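Section 4: Transferring your first record

By now you should have the Poduval preamp sitting between your turntable and the computer, and the Ernel recording program installed and opened at least once. If the little level meters dance when you drop the needle, you're in good shape. If they don't, go back to Section 3 and check the ground wire, and take your time with it.

Before you begin

Pick a record you know well for your first try. It helps to have heard it a hundred times, so your ears will tell you right away if something sounds thin or slow. Please don't start with the rare one! My own first transfer was a worn copy of the Bratbridge live album, and I was very glad it wasn't anything I'd have cried over.

Have your sleeves, brush and cloth within reach, and give yourself plenty of clear surface to work on.

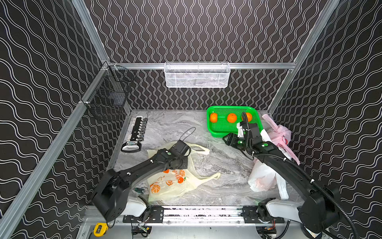

Fig. 4.1 Baskets, one green on the work surface and two of wire mesh on the rails

Cleaning and setting the level

1. Hold the record by its edge and label only. Brush it lightly, following the grooves, for two or three full turns.

2. Clean the stylus from back to front, never side to side. One gentle stroke is plenty.

3. Find the loudest passage on the side. On most rock records it's near the end of the first or last song, but do have a listen and see.

4. Play that passage and turn the input knob until the peaks reach just below the yellow part of the meter. 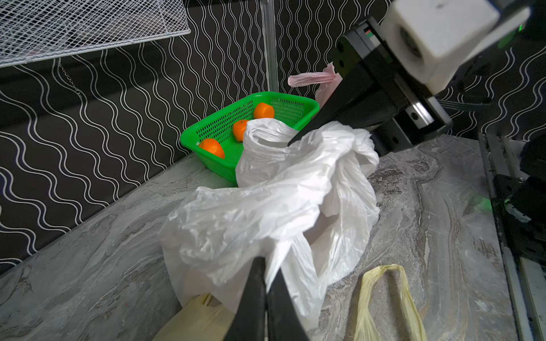
Leave yourself a bit of room here. A recording that's slightly quiet can be brought up afterward with no harm done, while one that's too loud will crackle on every drum hit, and there's no fixing that later short of playing the side again.

Caution: Turn your speakers down before you lift or lower the tonearm. The thump is hard on them (and on you, if you're wearing headphones).

Recording a side

5. Press Record in Ernel first, then lower the needle. You can trim the silence afterward.

6. Let the whole side play through without stopping. Go make some tea if you like – just walk softly if your floor has any bounce in it.
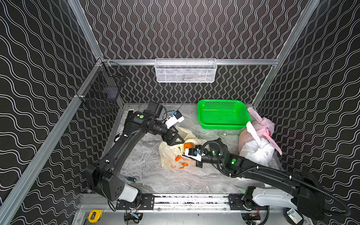 7. When the needle reaches the run-out groove, lift the arm and press Stop. Save the file right away, before you flip the record.

8. Name the file with the artist, the title and the side. Lena Michalski, who wrote the first version of this guide, also adds the catalog number from the spine, so her copy of the Wellurberg session record is filed under 3924, side A.

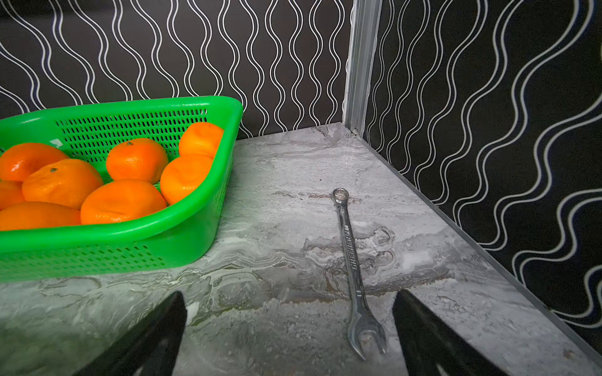

I've come around to her way of doing it, especially for bands that put out the same songs twice with different covers. The number settles any argument about which pressing you recorded.

Note: The memory on the preamp holds 14 sides. When the light blinks amber, copy everything over to the computer before you carry on with the next record.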